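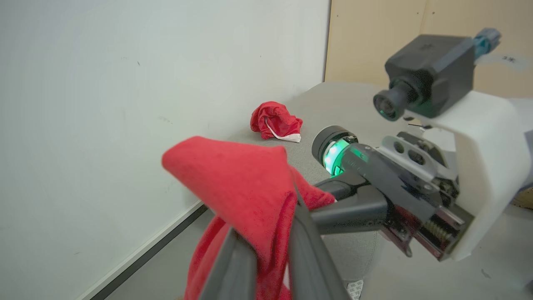
Figure 2. Red cloth draped over the gripper's two fingers.

4.2 How often people looked at the band

We were glad to find that the 144 people who wore the Kivi band through January kept it on most days, even on weekends. Going by the logs, they woke the screen 12 times on a usual day, mostly to see the time and now and then to read a message — a good deal less than we had guessed when we planned the study. Wearers who paired the band with the Istia app looked more often, and we come back to them, with their many kind and lengthy diary notes, in Section 5.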